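# The Toilet Lid Problem

My mother-in-law asks me every winter when the robot will come to clean her bathroom. She is not joking. She has bad knees, and she has read in the newspaper that machines can now fold towels. I write about automation for my living, so she expects that I have a date for her.

I do not have one, but on a Thursday in February I went to Flumstead, where a small firm called Tinomer is working on this question. Its people do the chores themselves with a gripper in each hand, and the recordings are used afterwards for teaching a machine. I had expected a kitchen. They were busy with a toilet.

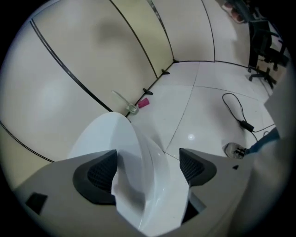
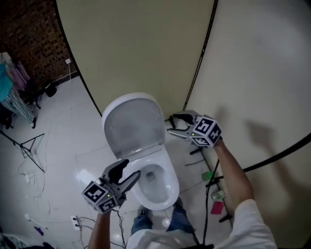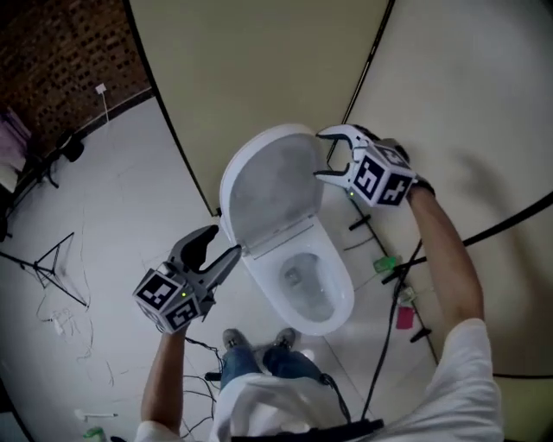 *Chore practice at Tinomer, Flumstead: a gripper close to the tiled floor, then two views of the work at the toilet.*

Fulvio Amato leads the bathroom work. He came to Flumstead from Messina, where he repaired dishwashers and coffee machines, and he has the patience of such a trade. I asked him why one would spend months on a lid.

"Because you don't think about it," he told me. "You lift it, and if it wants to fall back you feel this in the fingers. The machine must learn to feel it, or it must be very careful. Very careful means slow."

His group has collected 3221 recordings of bathroom tasks. After throwing away the bad ones, where a gripper went out of view or the person forgot the next step, 3000 were left. Of these, 725 are only about raising and lowering a lid. When a robot arm was later given the task by itself, it managed well on the toilet it knew. Then they changed to a different model with a softer hinge, and the arm pushed as if nothing had changed. The lid came down on the finger. I was told this without embarrassment, and I liked them for it.

It is the same story on the shop floor, only with less water. At Nedley, a packing firm one hour away by train, I saw an arm which fills boxes with bottles all day and does not get tired or bored. The bottles are all alike and they arrive always in the same place. When a carton comes with one flap bent inside, the arm stops and a woman from the next line walks over and pulls the flap out. She does this around 200 times in a shift. She has asked for a stool.

A home is full of bent flaps. There is a towel on the floor, a bottle standing where yesterday was no bottle, a cable, a slipper. People step over these things while thinking about dinner. For a machine each one is a new situation, and a bathroom adds shiny surfaces, narrow corners and water, which cameras see badly.

So, can they do it yet? Wiping a flat counter, yes, in my opinion, if somebody has cleared it first. Loading a dishwasher, sometimes, with plates it has met before. Cleaning a toilet from start to finish, with the lid, the brush, the outside and the floor behind it, I have not seen once without a person standing near the stop button.

Amato thinks that the lid will be solved before the brush. The brush bends, he said, and it drips, and it must go under the rim where no camera can follow it. He would not give me a year. He gave me coffee instead, from a machine he had repaired himself, and went back to work.

I telephoned my mother-in-law from the station in the evening. She wanted to know if the robot does windows.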